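Robot Learning Lab, Handout 4: Collecting Grasp Examples
Instructor: Lindiwe Nkosi
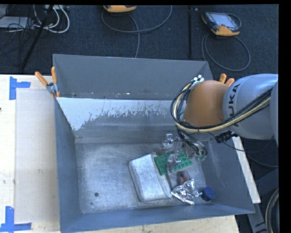 How many attempts does a group need before training anything?
A first model wants 741 logged attempts, failures included. Fewer than that and it will learn your favorite corner of the bin and very little else.

What counts as an attempt

An attempt starts when the arm leaves its home pose and ends when the fingers open again. If you stop the arm by hand, log it as "aborted" and keep it. Last December a group quietly deleted every miss and handed in a data set with a perfect success rate. Their model was extremely confident and picked up air.

Choosing objects

Mix them. Something soft, something flat and bumpy, something shiny and creased, something that rolls. Foil is unpleasant for the depth sensor, so use plenty of it. Shuffle the bin after every 3 attempts, and please shuffle it like a person who doesn't care where things land. Arranging objects so the arm can reach them is called helping, and it costs points.

Before you start

Check the clamps on the bin. If the bin has shifted against the tape, redo the calibration; the last 1155 attempts from the Pitow run are off by a finger's width and we still have to grade them.

Labels

Success, miss, drop, aborted. There is no "almost." Warrick Wihongi proposed "almost" in the first session and we spent the rest of the hour on it.

Two people label each attempt separately. Where they disagree, a third decides and writes down why. On the Rirnum set this came to 189 disagreements, most of them over what a drop is. Read section 2 before you add to that number.

Logs are due 2020-10-20. Send them to Patricio Salinas as one archive per group.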